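Ticket 2492
Product: Plarnex two-finger gripper kit, with wrist camera and pick software
Customer site: Dallstead, small parts bench
Raised by: Surdu support desk on behalf of customer
Priority: normal
Status: open, awaiting customer retest

Reported problem

Customer says the gripper closes short on small light-coloured parts. The arm moves to the correct place, the fingers close, and the software logs "grip confirmed" with nothing held. The cycle then carries on to the drop-off point and opens over an empty tray. Larger parts are fine. The fault began after the kit was moved from the old bench to the new one and the fingers were swapped for the dark set supplied with the kit.

Monday, 09:15
Asked customer for software version, finger type and the grip force setting. Also asked whether the zero routine was run after the finger swap.

Monday, 10:40
Customer replied. Software is current. Force is at 30 per cent, which is the default. Zero routine was not run. They had taken it that the swap wizard does this. It does not – the wizard only changes the finger profile used for path planning. Sent the steps:

1. Clear the bench and move the arm to the park position.
2. Open Tools, then Gripper, then Zero.
3. Let the fingers close fully on each other, wait for the tone, then accept.
4. Restart the pick program. A pause and resume will not load the new value.

Monday, 13:05
Zero routine done. Customer reports a clear improvement on square parts. Rounded parts still slip out or are missed, and "grip confirmed" still comes up falsely on some of them. Asked for the log file and a wrist camera still from the start of a cycle.

Monday, 14:20
Log received. Two things stand out.

The confirm threshold is set too low. It is stored with the old finger profile and was carried over by hand when the customer made the new one. With thin parts the fingers come almost together, and the software can't tell that from a miss. Advised raising the threshold by 2 steps and saving it to the new profile only.

The approach height is the same for every part in the program. That suits flat stock but not an earbud lying on its side or a rounded case lid, where the fingers need to come down further before they close. Advised setting height per part.

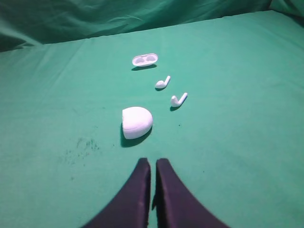 Customer also asked whether the green cloth should come off the bench. Our advice is to leave it on. White parts separate well from it and the part finder has not logged a missed detection since the move. It should be pulled flat before each run, as a raised crease can throw the height reading out. The dark marks on the cloth are below the size filter and can be ignored, though if the filter is ever lowered they may start to show up as parts.

Shadows are a different matter. With one strong lamp to the side, the part outline can grow to include the shadow, and the grip centre moves with it. Asked customer to turn on Shadow Trim under Vision, or add a second lamp on the other side. Their Lultex bench lamp is fine for this if the diffuser is fitted.

Monday, 16:30
Customer has set the threshold and turned on Shadow Trim. Heights per part still to do. They will run the full program again and send a new log. Asked them to keep the old finger profile until then.

Internal note: the wizard text should say that zeroing is a separate step. Passed to Plarnex documentation.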